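Section 4: Entering your box office takings in Pumura

Do have a cup of tea to hand the first time — it takes a little longer than you'd think, but it soon becomes second nature.

1. Open the film's page and choose Takings, then New week.

2. Type in the number of seats you had on sale. Small halls of 300 or 400 seats can leave the Screens box at 1.

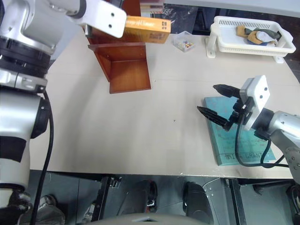

3. Enter full-price and concession tickets on separate lines. Free passes go under Guests, however tempting it is to pop them in with the rest.

Note: Pumura keeps 16 weeks on view. Older weeks are quite safe and live under Archive.

4. Press Check, read the total slowly, and then press Send.

Caution: once a week has been sent to the distributor, it can't be altered from your side.
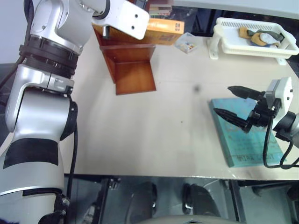 Cremilda Barros adds that if you type 1,000 with the comma, older versions read it as a single ticket, so she leaves the comma out and looks at the total twice before sending.

5. Print the weekly sheet and keep it with your ticket stubs until August.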